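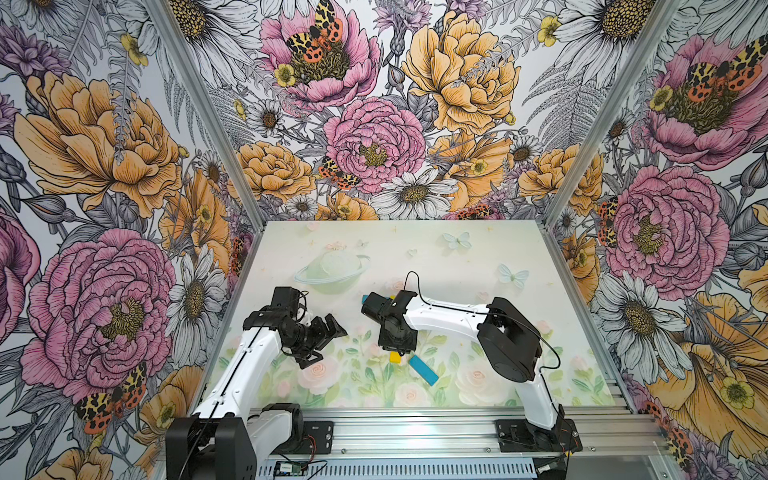
Peonies, daisies and a spotted moth on the wallpaper

I'm Marisol, and I run Plesness, a small website about actors and what they get up to off screen. I've been writing most of it myself since January and I can't keep up any more, so I'm looking for 2 part-time writers to join me!

You'd be covering the lighter end of celebrity life – engagements, new babies, who turned up with whom at a premiere. I want warm, nosy writing that gets its facts straight. If a couple haven't said they've split, we don't say it for them.
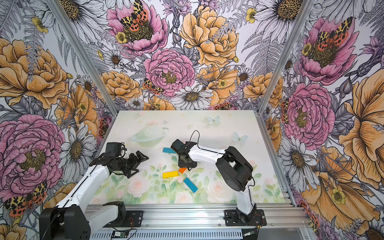 It's 8 hours a week, from home, and you can fit them in whenever you like as long as your pieces reach me by teatime. Serpil Güneş edits everything before it goes up (she's kind but she will query your dates). Our archive has 204 actor profiles and plenty of them need freshening up, so you'd start there.
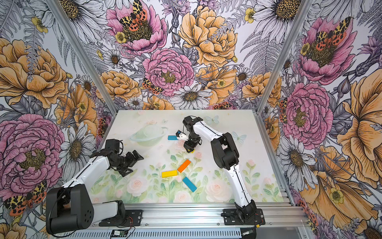
Do I need to have been published before?
A blog or a student paper is fine, and so is a good sample written just for us.

Send me a short profile of any working actor, with links to where you found things, plus a few lines about yourself. Please don't send a CV yet –
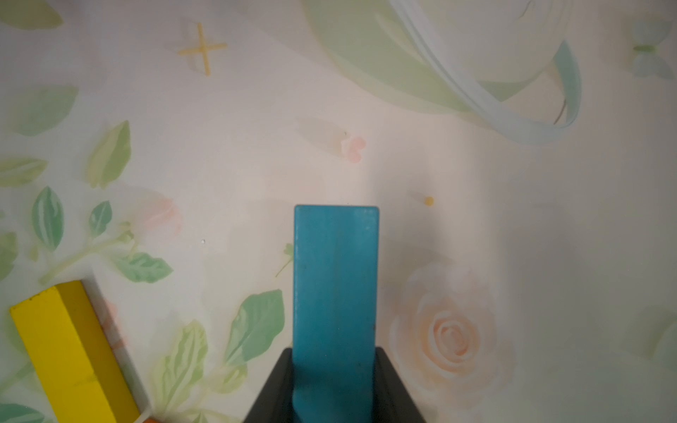

I'd much sooner read your writing first. Applications close on July 26, 2025 and I'll reply to everyone, even if it takes me a while.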